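Seven Winters of Sourdough: A Talk with Raymonde Bouchard

27/07/2021
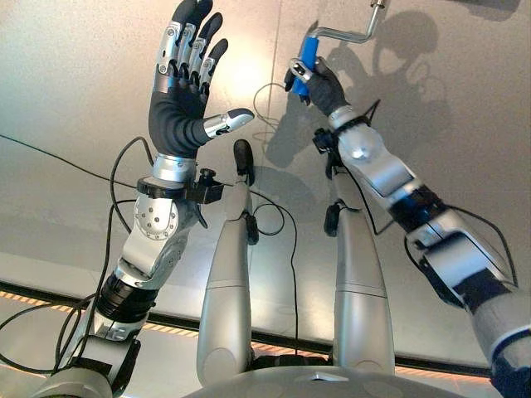 Gordon Ross had warned me that once Raymonde got going on rye flour I should cancel my afternoon, and I'm so glad I did! We sat in the back kitchen at Turunen, the bakery she opened with a secondhand oven and one recipe, and talked until the tea went cold.

She started with the starter, of course. "It came from my aunt in a jam jar," she told me. "I fed it too much, I fed it too little, and it forgave me every time." The same culture still goes into every loaf in the shop – even the cinnamon buns, which I had not expected at all.

I asked what a beginner gets wrong. "They follow the clock," Raymonde said. "In January my dough needs four more hours than it does in summer. Look at it, poke it, smell it. The recipe was written in somebody else's kitchen."

Her own schedule is wild. She shapes at night, sleeps a little, and has 100 loaves out before the door opens. The dark rye goes first (I bought the last one and ate a third of it on the walk home), then the potato bread, then everything else.

So what does she bake for herself? She laughed at that. "Flatbread, in a pan. Thirty minutes and I'm eating."

Next on her list is an old barley loaf she remembers from childhood. There was never a written recipe, so she's working from taste, and the first tries came out like roof tiles. "Good flavor, though," she said, and went off to find me a piece. It was very hard, and I finished it. She plans to try again with a wetter dough and a longer rest, and I've already asked her to save me a slice.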